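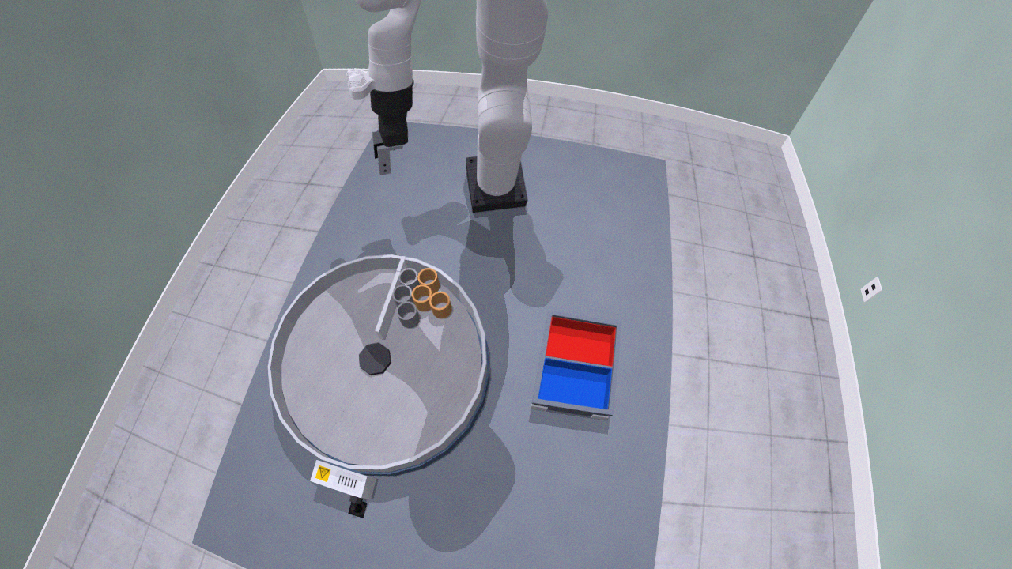 Our library is staying open late, and I've already lost an umbrella in it

Well, it's happened! Lumanlan Library will be keeping its doors open until 10 in the evening every Wednesday from November, and I for one have already moved my bath night to make room for it.

If you've lived round here for any length of time you'll know how long people have been asking. The library shuts at half past five at the moment, so if you work in town and come home on the Hirketti bus you get there just in time to see the lights go off. I've done that walk from the stop more often than I'd like to admit, usually with a bag of overdue paperbacks banging against my leg (sorry, large-print section, I know I had the good Westerns for most of the summer).

The change comes after a petition that started on the counter of the chip shop in Pultau Road and ended up with 194 names on it. I signed it twice by mistake, once with my order in my other hand, so you may want to knock one off. The council looked at it in the spring, said it was interested, went quiet for ages, and then last week put a notice on the library door with the new hours on it. It was printed on yellow paper and it had gone a bit soggy by the time I got there, but you could read the important part.

I popped in to have a word with Felista Ondieki, the branch manager, and found her up a stepladder changing the letters on the events board. She'd run out of capital Ws, so for now it's an upside-down M.

"We're really pleased," she told me. "I get people knocking on the glass at twenty to six, and I'm stood there with my coat on, feeling dreadful. I've let a few in. Don't put that." (She did say afterwards that I could put it.)

The late opening will be a trial to begin with and will run until Easter. The whole ground floor will be in use, so that's fiction, the children's corner, the newspapers and the computers. Upstairs, where the local history is kept, will still close at the normal time, so if you're after old parish maps you'll need to come in the day or ring ahead and ask for them to be brought down. Printing will cost the same as it does now. The lift will be on.

There'll be hot drinks too! A machine is going in by the returns shelf, and Felista says there'll be a tin for the money until the card reader turns up. I asked whether you'd be allowed to take your tea over to the armchairs and she gave me a long look and said yes, with a lid on.

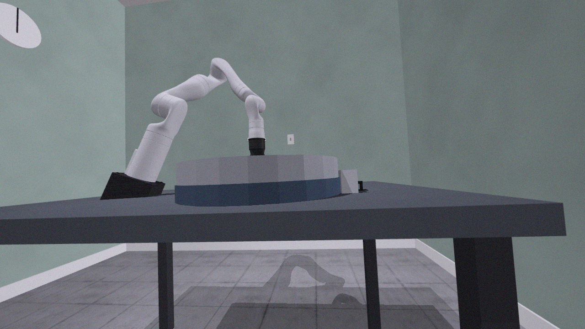
COMMUNITY NEWS

What's on after dark

The first late night will have a bit of a do to go with it, starting at seven. Yabsira Tsegaye will be reading from her short stories, which are all set on the ferry between here and Velus, and if you heard her at the summer fair you'll know to get there early for a chair. I was stuck behind the tombola for that one and only caught the ending, so I'm looking forward to finding out how the man with the wardrobe got on board in the first place.

I rang her up to ask what she had planned. She said she'd be reading two stories she's read before and one she hasn't finished yet – "so they'll have to bear with me on the last page" – and that she'd be staying on for a natter afterwards. She wrote quite a lot of the book at the big table by the radiator, she told me, and used to get turfed out at closing time in the middle of a sentence. Now she'll have until ten, at least one night a week.

It's free to get in and there's no need to book, but the room only holds 100 and they won't be able to squeeze in any more than that. Children are welcome if they come with a grown-up. Felista is hoping to set up a homework hour as well, from six, and a knitting group that has been meeting in somebody's front room on the Velus side has asked about having the back table. I've been told I can join that if I promise to finish the scarf I started with them last time.

Getting home could be the tricky bit for some. The last bus to Hirketti leaves the stop outside the library at five to ten, and the one after that only goes as far as the roundabout, so if you're heading all the way out you'll have to pack up a little before the end. I did ask the bus company if there was any chance of it going ten minutes later. They've said they'll look at it when the new timetable comes round, and I'll let you know if I hear anything more. Parking behind the building is free after six, but mind the kerb on the left as you go in – it's had my hubcap.

The council says it'll be counting heads on the door every week and will decide after Easter if the hours stay, so do go along if you can, even if it's only to sit in the warm with a magazine. If you'd like to put on something of your own, a talk or a chess evening or what have you, there's a form at the front desk and you hand it back to Felista or pop it through the returns slot.

And if anybody finds a green umbrella with a wooden duck's head for a handle, it's mine. I think I left it in Gardening.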